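Speaker notes, "Small Tools, Full Drawer"
Talk for the Fasano home cooks' evening, February 13, 2021

Okay, start slow. Say hi, thank Cinzia Longo for setting up the room and for letting me go first (I get worse the longer I wait). Water on the left. Don't touch the microphone!

Opening story. When I moved into my place I owned 40 kitchen tools and used maybe a handful of them. I know it was 40 because I laid them all out on the floor one night in October and wrote them down, and yes, I still have the list. Hold up the list. Read the melon baller bit, then pause, people usually have a melon baller too.

So I put everything in a box in the hall and only took something out when I was cooking and really wanted it. First thing out of the box, the very first night, was the tongs. Eggplant in the pan, no way to turn it, walked down the hall with oil spitting behind me. Please turn the burner off before you do this.

Talk about why I like tongs so much. They're an extra hand that doesn't mind the heat. I use them for pasta, for greens, for getting toast out, for pulling the oven rack forward when I can't find the mitt. The ones I'd tell anybody to start with are plain metal with a flat, slotted head, wide enough to slide under a piece of fish and let the oil run back through.

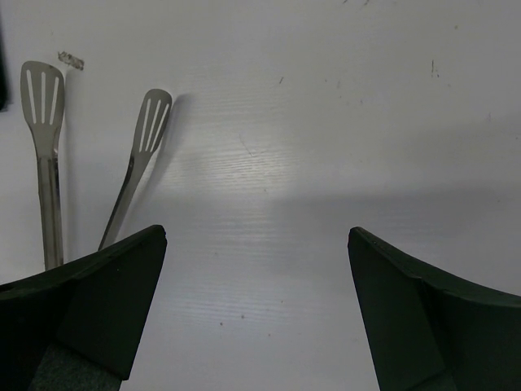

And they don't need to be fancy. Oranuch Kamolrat asked me last time if the expensive ones are worth it, and my answer is still no, spend it on the fish. What I do check is the spring. Open and close them in the store, ten times if you have to, and if your hand gets tired there it'll get very tired over a big pan of peppers.

Ask the room: who keeps theirs in a drawer, who hangs them up? Let them argue a little. Ottavio will say jar by the stove. He always says jar by the stove.

My own answer is drawer, closed, heads all facing the same way. If they spring open in there the drawer jams and you're in there with a butter knife, swearing. A thick rubber band around the handles is fine.

Cleaning. Skip the long version if we're running late! Soak them, then an old toothbrush through the slots, both sides, and right up into the fold of the handle where the grease hides. Dry them standing open on a towel overnight.

Then on to spatulas (I have 2, that's the whole section) and the ladle question from Carmela Donati. She wants to know what size. Mine holds 300 milliliters and it's too big for my bowls, so go smaller than that.

Hand around the sign-up sheet for the soup night. Remind everybody to bring their own bowl, and to give Brunello Amato back his good peeler.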